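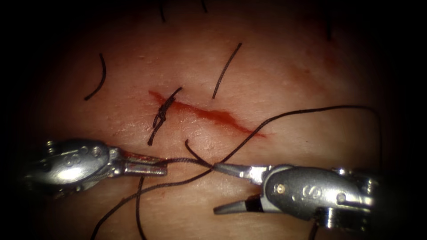 One knot in, the rest of the cut still open.

Fri 21 August

Up too early. Phone going since before six because Gunārs Butkienė and Gudrun Løken have split, or "are taking space", whatever that means when you're both contracted for a second season of Statden and your characters get married in episode one. Yoon-hee sent me the post with no words, just the crying face nine times. Read it in bed, then again in the kitchen, then burned the toast.

I had a whole piece done on them. Filed Wednesday! Cutest co-star couples of the summer, they were number 2, with the bit about the matching raincoats. Called Sun-ja at the desk, she'd already pulled it. Wants a replacment by four, 2000 words, on couples who stayed friends after. Fine. Except who has stayed friends. Spent an hour on it and had three pairs and one of those is suing.

Lunch was crackers.

Ye-ji thinks the split is fake and it's all for the premiere. Her proof: he still has the dog in his profile picture and it's HER dog. I said maybe he likes the dog. She said no man leaves the dog up. We went back and forth on this for most of the afternoon when I should have been typing. She may be right. She was right about the Hindis drummer and the weather girl, and I laughed at her for a month over that one.

Got to four with 1036 words. Sent it. Sun-ja wrote back "is this the first half" and I said yes. Did the rest between four and five-thirty, mostly quotes from old interviews, and one very long paragraph about a Christmas card. Not proud. She ran it anyway, new headline, my name spelled right for once.

Comments by dinnertime: mostly people fighting about the Flidell finale, which I didn't even mention. One lady says I have it in for Gudrun. I don't! I've seen everything she's done, even the submarine thing. Another wants to know why I left out couples who are happy. Ma'am that was the first article.

Then eight o'clock, new post, Gudrun, no caption, just a plate of pasta and somebodys sleeve across the table. Green sleeve. Ye-ji zoomed in till it was basically soup and swears it's the jacket from the Nam party. Might be. Half of that party was in green, there was a theme. Yoon-hee says it's her brother. Does she have a brother? Look up tomorrow.

Told mom about it on the phone and she said who, and then who again, and then asked if I was seeing anyone. Said I was busy. She said so are they and look at them.

To do: invoice from last month STILL not paid, chase. Ask Sun-ja if I can keep the raincoats bit for November if they get back together by then. Screener for episode one, watch before Monday, take notes on the wedding, see if they look at each other. Pick up dry cleaning, ticket is in the blue bag.

Piece is at 3000 reads now. Going to bed. Phone in the other room this time.

Ok checked once more. Dog is gone from the profile picture. Texted Ye-ji. She's calling.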